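Rotuladores negros: inventario y purga de fin de año

26/12/2020

El cajón del escritorio llevaba desde abril sin revisarse. Dentro había 41 rotuladores de varios colores, todos guardados en posición vertical, con la punta hacia arriba. Error mío. En los de base agua la tinta baja por gravedad y el fieltro se seca antes. Ahora van en horizontal.

El procedimiento de prueba es el que me pasó Carola Heitmann: una línea de 22 cm sobre papel de 80 g, sin presionar, a velocidad constante. Si el trazo pierde densidad antes del final, se tapa el rotulador, se deja tumbado una noche y se repite. Si falla la segunda vez, a la basura.

Los Korno recuperan bien. Los Wendt, casi nunca: el depósito es pequeño y el tapón cierra por fricción, sin clic. Tarek Lahlou sostiene que unas gotas de alcohol en la punta los resucitan. Lo probé con dos y la línea salió gris y con bordes difusos, así que para rotular cajas no me sirve.

Los negros los reviso aparte, sobre la mesa de madera, que ya tiene bastantes marcas y no me preocupa manchar.

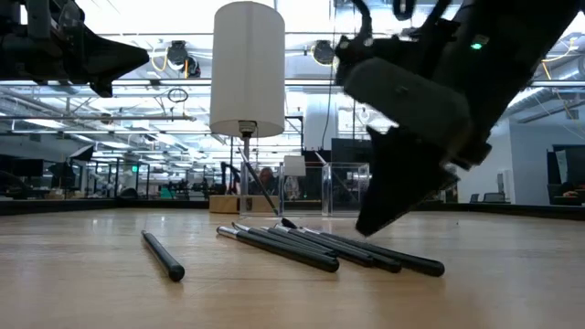 El negro es el color que más gasto y el que peor se conserva en mi caso, por dejarlo destapado entre etiqueta y etiqueta. Para la próxima compra pediré solo punta redonda. La biselada da un trazo irregular en cartón ondulado y obliga a girar la muñeca en las curvas.

Queda pendiente la caja del trastero. Creo que ahí hay más Wendt.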